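MECH 2130 Introduction to Robot Handling
Unit 5 handout: Comparing fingers and cameras on a two-arm bench

Welcome to the fun part of the course. Up to now we've treated the gripper as a dot at the end of a chain of joints. For the next two labs it gets to be a real object with width, friction and bad habits, and you'll try out two finger shapes: the Cillanar (narrow tips) and the Plunby (broad tips). Read this before you come in, and bring your Unit 4 notes on reach.

5.1 Why rings are hard

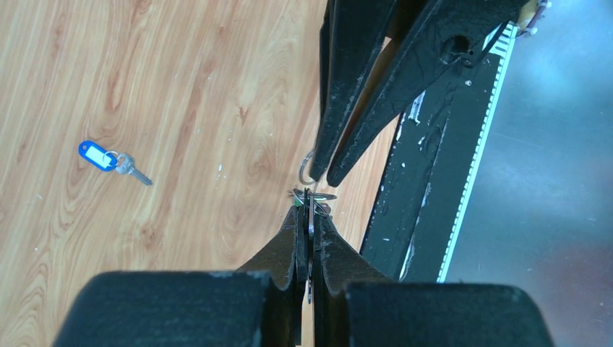

Handovers are where finger shape starts to matter. A block gives the second gripper a flat face to close on, and you can be off by a fair bit and still get it. Key rings are thin, they swing, and they fan out as soon as they're pinched. With one set of fingers already clamped on the bundle and the other coming in from the opposite side, the two pairs are competing for very little space. Think about which loop you'd go for – and then about where your second finger has to travel to get there.

For each finger shape, write down:
- the angle you brought the receiving gripper in at
- where on the object the giving gripper was holding
- whether the object turned in the grip once both sets were closed

Do 30 handovers per shape. Yes, it's a lot, but the odd behaviour tends to show up late in the run and it's great when you catch it.

5.2 Small, light, lumpy things

Repeat the exercise with something small and irregular. Light objects give you almost no load to feel through the motors, so you're relying on the cameras. Slow the last part of the approach and leave the receiving fingers wide for longer than feels natural.
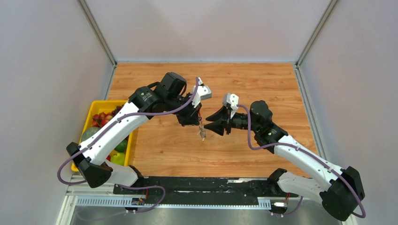 Plunby fingers were the better choice for this part according to one of the August group, who wrote on the course board that narrow tips kept pushing light pieces away before they closed. A fair point! Another reply said the same tips worked nicely once the closing speed came down. Try both speeds and see who you agree with.

5.3 What the wrist camera gives you

A fixed camera is good for planning, since it sees both arms at once. The wrist camera is good for the last little stretch, but it moves with the arm, and the other gripper can block a large part of its view. Anything that swings will smear. Before you blame the controller for a miss, step through the wrist video and check whether the target was sharp enough to find.

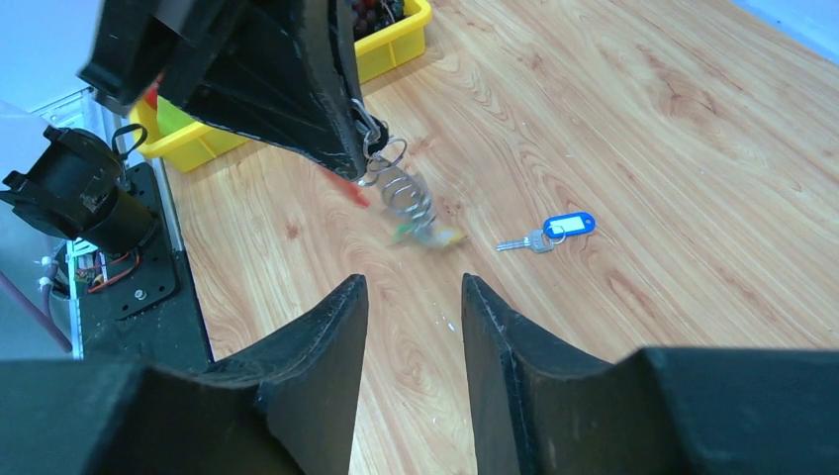

Figure 5.3. Wrist view: blurred hanging bunch, sharp key on the table.

Compare the hanging bunch with the key lying to its right. If your detector only finds the second one, look at shutter time first and lighting next. Our default exposure is set for comfort, so you have room to shorten it. Log the setting each time you change it (the Adari controller won't do it for you).

5.4 Tip alignment

Bring the two grippers tip to tip, slowly, with nothing held. It's a simple check and I love it, as it shows calibration error you'd never spot from the joint readouts. Jog in the smallest step, stop before contact, and compare the wrist view with the fixed view. If they disagree, trust neither until you've run the Grube routine again.
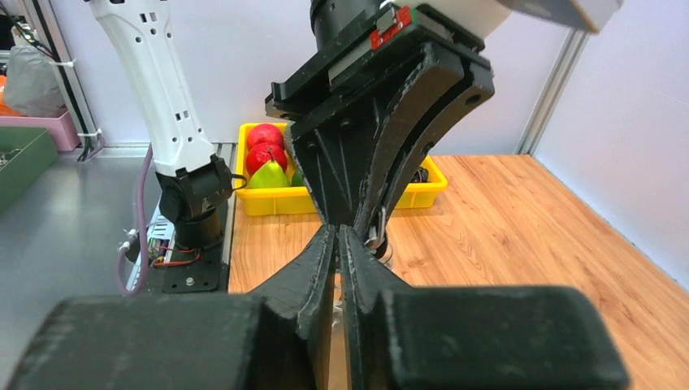
Handout prepared by the Unit 5 lab instructor
Robot Handling teaching team
Updated 4/15/23

Check the finger tips for wear while you're there. Printed fingers get scuffed, and a rounded tip behaves differently from a fresh one of the same shape. Note the condition on your sheet beside the finger name.

Hand in: one table per finger shape, one short paragraph on camera settings, and your pick for rings with reasons. Keep it under 400 words, not counting tables. Questions 19 and 21 in the workbook cover the same ground and are good practice before the quiz.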